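Call for participants: shared meals and eating alone in later life

Closing date for first expressions of interest: 25 October 2022

We are looking for people aged 65 and over who live alone in Ukbridge or the villages near it, and who would be willing to talk to us about how, when and where they eat. The study is run by the Hestov Centre for Household Research and is led by Javiera Navarrete. Fieldwork will go on until the end of May.

Background

In an earlier postal survey we had replies from 465 households in the district. Many people wrote extra notes in the margins about meals: cooking for one, giving up the oven in favour of the hob, eating at the window, going to a lunch club once and not going back. The survey had no questions on any of this. The new study follows it up through interviews and short food diaries.

We have places for 37 participants. You do not need to have filled in the earlier survey, and you do not need to be a keen cook. People who mostly eat ready meals, sandwiches or food brought in by family are as welcome as anyone else.

Who can take part

You can take part if you:
are 65 or over
have lived alone for at least a year
live within the Ukbridge district, including Jatov and the farms along the river road
can hold a conversation in English or Spanish

People who have a paid carer visiting can take part. People living in residential homes cannot, as meals there are arranged quite differently. If you share a house but keep separate kitchens, please ring us and we will talk it through.

What is involved

There are 3 interviews over the course of the study. Each lasts up to an hour and a half and can be held in your own home or in the meeting room on the first floor of Alemayehu House, where there is a lift. The first interview is about your usual week. The second is about the past: what was eaten at home when you were young, who cooked, and what changed after you began living alone. The last goes over your food diary.

The diary covers two separate weeks. You can write it in the booklet we provide, or leave a spoken message each evening on our telephone line. Spelling and neatness do not matter. Please put down what you had and where you sat to eat it. If you skipped a meal, put that down too.

We will not weigh food, look in cupboards or give advice on diet. Interviews are sound recorded with your permission and typed up with names removed. You may ask for a recording to be stopped at any point, and you may leave the study without giving a reason.
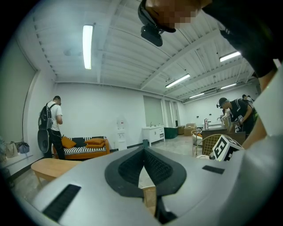

Payment and expenses

Each participant receives £400 in total. One half is paid after the second interview and the other half when the last interview is finished. If you leave early you keep whatever has already been paid. Bus and taxi fares to Alemayehu House are refunded on the day if you bring the receipt. The payment may count as income if you receive certain benefits, so please check before you sign the consent form. We can give you a letter setting out the amounts and dates.

How to apply

Ask for an information sheet at the library desk in Ukbridge or at the post office counter in Jatov. It comes with a one-page form and a prepaid envelope. A large-print version and a Spanish version are available. A relative or friend may fill in the form for you, but we will need to speak to you in person before the first interview.

Julián Marín will ring everyone who returns a form, normally within two weeks. He can also answer questions before you apply. Messages left for him at the Alemayehu House reception will be passed on the same day.

If more people apply than we have places for, we will choose so that there is a mix of ages and of town and village addresses. Those not chosen will be told by letter, and their forms will be destroyed.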